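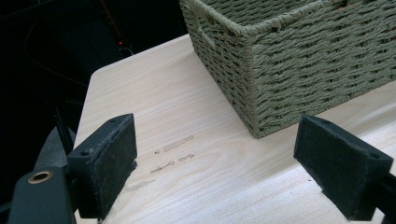
I caught the cricket bug embarrassingly late, and I blame the Borkowska ground. It's a five-minute walk from my apartment, and one Saturday-ish kind of afternoon back in January I wandered over with a coffee and stayed until the lights came on. Flonolon were batting against Troner in a one-day game, fifty overs a side, and I didn't know a googly from a garden hose.

Well, I learned fast! The man next to me kept a scorebook on his knee and talked me through every over (he did not stop for lunch, and neither did I). Flonolon reached 157 with only two wickets down, and I figured they had it wrapped up. Then a skinny left-arm spinner came on from the Atier end and the whole thing fell to bits. Three wickets in no time, a run out so silly the crowd groaned, and suddenly the tail was in and swinging at everything.

Troner won by 8 runs, off the second-to-last ball. I yelled so loud I spilled what was left of my coffee.

I've been back most weeks, and I have opinions now. I think Flonolon should open with their wicketkeeper, who made 464 runs last season and still gets stuck down at number six. I think tea is too short. And I'd take that spinner over any of the quick bowlers, even on a green pitch, though my scorebook friend says I'll grow out of it.

The rematch is next month. I've already bought my own scorebook and two pencils.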